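Visita ao armazém da Jernadton: separação de peças moldadas

O portão abre às 7h30, mas as visitas só entram depois da primeira ronda de abastecimento. Em junho, o grupo foi dividido em dois turnos de 18 pessoas. O edifício data de 1986 e conserva a nave original, com 2000 metros quadrados de piso corrido. A Sesum ocupa a metade norte; a Jernadton, a metade sul, onde passámos quase toda a manhã.

O percurso começou na zona de caixas. O plástico rígido cinzento substituiu o cartão nos trajetos internos, por resistir melhor ao empilhamento. O cartão continua em uso dentro das caixas. As peças são moldadas, pretas e brilhantes, de contorno curvo, e o critério de manuseamento é simples: pegar pelo rebordo sempre que a forma o permita e evitar o contacto entre superfícies polidas.
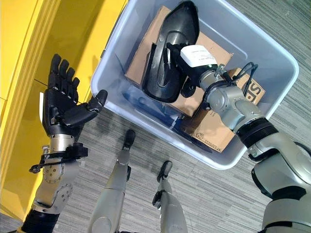
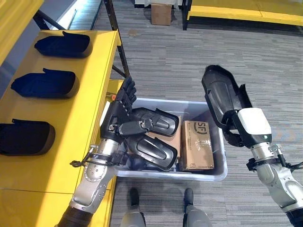
Caixa cinzenta no chão, com cartão e peças pretas de superfície brilhante.

Na estante amarela ficam peças almofadadas escuras, alinhadas com intervalo regular. O espaçamento facilita a conferência visual, mas reduz a capacidade útil de cada nível. Adel El-Sayed observou que o intervalo só compensa com lotes pequenos e que, em séries longas, preferiria tabuleiros com divisórias, mesmo perdendo tempo na carga. A questão ficou em aberto. A Karagiannis fornece tabuleiros desse tipo, em duas alturas, e a Jernadton ainda não os ensaiou.

Seguiu-se a etiquetagem, onde o sistema Erkix estava em atualização e só foi possível ver o ecrã de arranque. A expedição visita-se pelo corredor exterior, com calçado fechado obrigatório. A saída faz-se pelo portão sul, e o colete devolve-se na portaria.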